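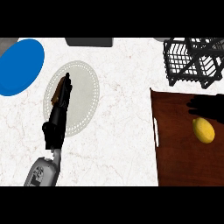
Section 4: Sealing your marble worktop

I do mine every May, and one 1000 ml bottle of Dirnora lasts me ages (lovely stuff, hardly smells!).

1. Clear everything off and wipe down with warm water and a drop of washing-up liquid. Leave it overnight to dry.
2. Pour a little sealer on a soft cloth and work in small circles, back to front.
3. Wait 18 minutes, then buff off whatever's left.

Note: I always do a second coat by the sink.

Caution: no vinegar or lemon, ever – I lost the shine on a whole corner that way. Open a window too.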